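We're pricing up a two-armed robot for the Evcombe site, so I've been running door tests in simulation before we spend anything. Doors are where the money goes.
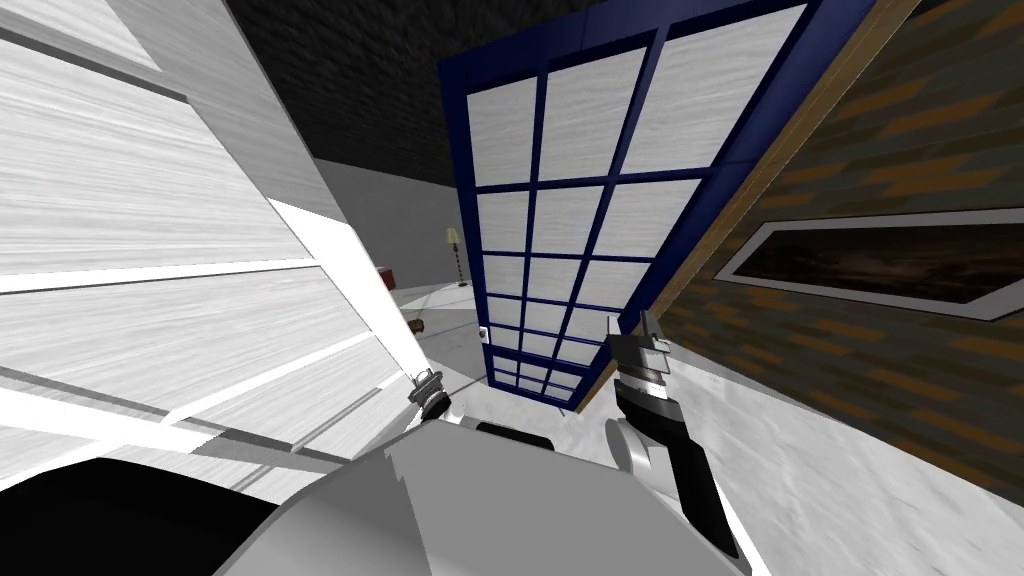

The quote from Hernari covers the base and both arms. Grippers are a separate line, and spare fingers come in packs of 25. 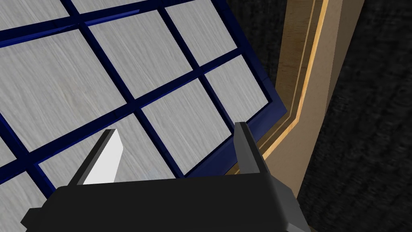 Gripper close to the blue grid, fingers apart.

Deming Duan wants a support contract in the budget from the start. I've put in 2000 a year and will argue it down later - Amadi offered less but only for office hours.

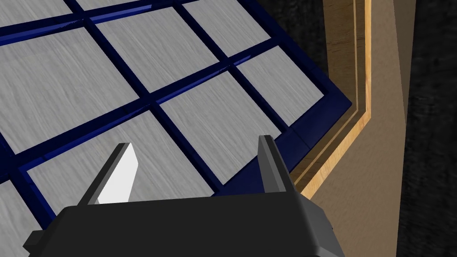

Can we lease first and buy later?
Hernari will lease for 5 months, and half of what you pay comes off the price.

Training isn't in that figure, so I've added it for Nabila and Aslı.

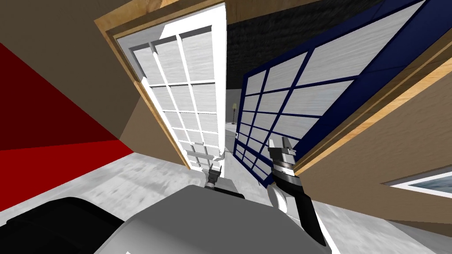

Delivery is quoted for April if the order goes in this month. I still need the floor plan for room 203 from Wahyudi - the door widths decide which base we get.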